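项目进展报告（第二期）
项目名称：Eynon 河谷小型流域雨洪调蓄与浅层地下水监测
提交单位：Wokwood 水文工作室
报送：Nakanance 基金 项目管理处
编制：Ifor Price
日期：5月26日，星期日

一、报告期内工作概况

本期工作按照任务书第二阶段的要求开展，内容包括监测井补建、雨量站校准、历史水位资料整编以及调蓄塘容积复核。除下游断面的流速测验因水位偏低推迟外，其余各项均已按计划完成或进入收尾。预算执行情况见第五节，需要贵处批复的事项列于第七节。

本期未更换主要技术人员。数据管理平台仍使用 Skillirex，版本未升级，字段结构与第一期保持一致，两期数据可以直接衔接，不需要另行换算。

二、监测井补建与运行

第一期报告指出，河谷左岸的监测井间距偏大，无法分辨调蓄塘渗漏与坡面侧向补给各自的影响。本期在左岸补建监测井3眼，编号接续原有序列，依次为 L7、L8、L9。井管采用硬质聚氯乙烯管，滤水段外包石英砂，上部以膨润土球封填，井口加装锁盖。成井后分别进行了抽水洗井，直至出水含砂量满足规范要求。

L8 井在钻进过程中遇到厚度较大的黏土夹层，原设计滤水段位置恰好落在夹层内。经现场会商，滤水段下移至夹层以下的砂砾层，变更单已随附件二提交。这一变更使 L8 与 L7、L9 监测的层位不完全相同，后续绘制等水位线时不将 L8 纳入同一组插值，仅单独绘制过程线，用于判断夹层上下的水力联系。

各井均安装压力式水位计，记录间隔为15分钟。气压补偿采用设在工作站屋顶的气压计数据。检查中发现，气压计时钟比水位计时钟慢若干分钟，对日变化分析影响有限，但在强降雨过程中会引起可见的相位误差。现已统一校时，校时前的数据在整编时按线性漂移改正，并在备注栏加注标识。

三、雨量站校准

流域内雨量站均为翻斗式。校准采用定量注水法，分别在小、中、大三种雨强下进行，每种雨强重复测定。上游站在大雨强条件下偏小，误差超出允许范围，经调整翻斗限位螺钉后复测合格。中游站和下游站误差均在允许范围以内，未作调整，仅清理了承雨口滤网和引水管。

需要说明的是，上游站的偏差无法确定起始时间。对照邻近气象站的日雨量，双累积曲线在去年9月之后出现斜率变化，初步判断偏差由此时开始。9月以后的上游站数据拟乘以修正系数使用，原始值同时保留。修正系数的推求过程将写入最终技术报告，本期仅提交初值，供贵处审阅。

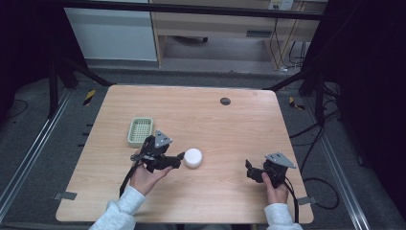

四、历史资料整编

纸质水位记录的录入工作已全部完成，共录入1655条。录入采用双人独立键入、程序比对的方式，不一致的记录逐条回查原件。比对后确认有192条需要更正，多数属于小数点位置错误和日期串行，少数属于原件字迹不清。字迹不清的记录如果能够由前后日水位合理推断，按插补值处理；不能推断的一律记为缺测，不参与统计。

高程基准是整编中耗时较多的环节。早期记录使用当地假定基准，后期改用国家基准，两者之间的换算关系在原始资料中只有一处手写注记。为核实该注记，本期对两处仍然存在的旧水准点进行了联测，得到的差值与注记值相符，差异小于测量限差。据此，全部历史水位已换算到同一基准，换算前后的数值分列保存。

整编后的序列做了一致性检验。年平均水位未检出显著趋势，年最低水位呈下降趋势，但序列中部有连续缺测，检验结果对缺测段的处理方式较为敏感。在补充缺测段旁证资料以前，我方不建议在对外材料中引用这一趋势。

五、调蓄塘容积复核

调蓄塘的设计资料给出了水位与容积的对应关系，但该关系自建成后没有复测。本期采用断面法进行水下地形测量，岸上部分用全站仪补测，测量断面间距50米，在进水口和溢流堰附近加密。

复核结果显示，塘底淤积主要集中在进水口一侧，淤积体呈扇形向塘中延伸，溢流堰一侧基本保持设计高程。低水位区间的有效容积减少较为明显，高水位区间变化很小。由于调度规则中的起调水位处于低水位区间，沿用原有曲线会高估洪前可用库容。建议在下一汛期之前以新曲线替换原有曲线，新曲线的数据表见附件四。

淤积物取样送检的颗粒级配以粉砂为主，有机质含量不高，未见需要特殊处置的指标。是否清淤由工程管理方决定，不在本项目任务范围之内，我方可按要求提供淤积厚度分布图。

预算方面，本期支出总体在批准额度以内。钻探费因 L8 井加深而高于分项预算，差额由推迟的流速测验费用暂时垫付。流速测验恢复后，该分项将出现缺口，处理方式见第七节。设备费和差旅费与分项预算基本持平，人工费略有结余。

六、存在的问题

下游断面水位持续偏低，旋桨式流速仪在部分垂线上达不到最小测深要求。我方考虑改用盐液稀释法进行低水测流，该方法对混合段长度有要求，现有断面上游是否具备足够的混合长度，还需现场试测确定。

左岸 L9 井附近近期有农用车辆通行，井口保护台一角出现裂缝。裂缝未延伸至井管，水位记录未见异常。已用水泥砂浆修补，并增设反光标桩。

数据平台的自动备份曾中断一次，中断期间的数据已由现场记录仪补传，无缺失。中断原因为存储空间不足，现已扩容，并设置了容量预警。

七、下阶段计划及请示事项

下阶段计划开展以下工作：完成低水测流试验，建立下游断面低水段水位流量关系；对左岸新建井进行微水试验，求取渗透系数；以新容积曲线为基础重算调蓄塘水量平衡；编写最终技术报告初稿。

请贵处批复：
（一）将人工费结余调剂至流速测验分项，用于弥补 L8 井加深造成的缺口；
（二）同意以盐液稀释法替代原定流速仪法进行低水测流，任务书相应条款作文字调整；
（三）下游断面测验成果的提交时间顺延至下一报告期末。

附件一：监测井成井记录
附件二：L8 井设计变更单
附件三：雨量站校准记录表
附件四：调蓄塘水位容积关系数据表
附件五：历史水位资料更正清单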